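Search products, tags, articles
Reviews > Bench Equipment > Training Boards

Gradeck Practice Board, gray version

I bought this board to teach processor seating without putting live hardware at risk. It is a molded plastic plate laid out like a motherboard, with raised blocks and recesses where the sockets, slots and heat sinks would be. There is nothing electrical on it. It lists at $34 and mine arrived in a plain carton with one folded sheet of instructions, which covers mounting and little else.

Dimensions are consistent. I checked the main socket recess against a caliper at each corner and the readings agreed to the resolution of the tool. The plate weighs 505 grams and lies flat when fastened. Unfastened, it shifts under light side pressure, so plan on fixing it to something.
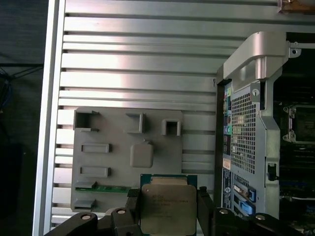
Mounting is the part of the product that needed the most work. The supplied feet are soft and leave the plate free to rock on any surface with gaps in it. I discarded them and fastened the plate directly. A ribbed aluminum panel like the one behind the gray board is a workable base, as the slats are rigid and the dark grooves between them make it easy to judge whether the plate has gone on square. The glare is a drawback. Under a bright lamp the slats throw back a glossy band, and the gray plastic looks dull beside it, which makes the shallower features hard to read. Move the lamp to one side and lower it.

The molded features vary in usefulness. The hollow square blocks give a clear edge to aim for. The rounded pad near the center is the largest feature and serves only as a landmark. The long slot is too shallow to hold a memory module upright. 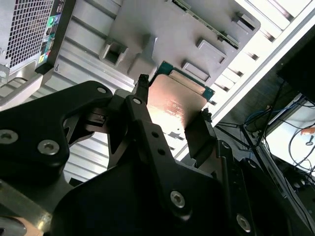
Edge finish is acceptable. Two of the recesses had mold flash along one wall, which I removed with a hobby knife. After 17 sessions the corners show light polishing and no cracks. I used scrap processors throughout, and I recommend the same, as the plastic has no give and will mark a substrate edge if the part goes in crooked.

Bezawit Woldemariam lent me her Viveo board for comparison. The Viveo has a working retention lever and a printed outline for each component, but its recesses are looser and the plate flexes in the middle. For practicing placement alone, the Gradeck is the better tool. For practicing the full sequence including the latch, it is the wrong purchase.

Replacement feet are sold in packs of 11. I see no reason to order them.

Filed under: Training Aids, Processors, Workbench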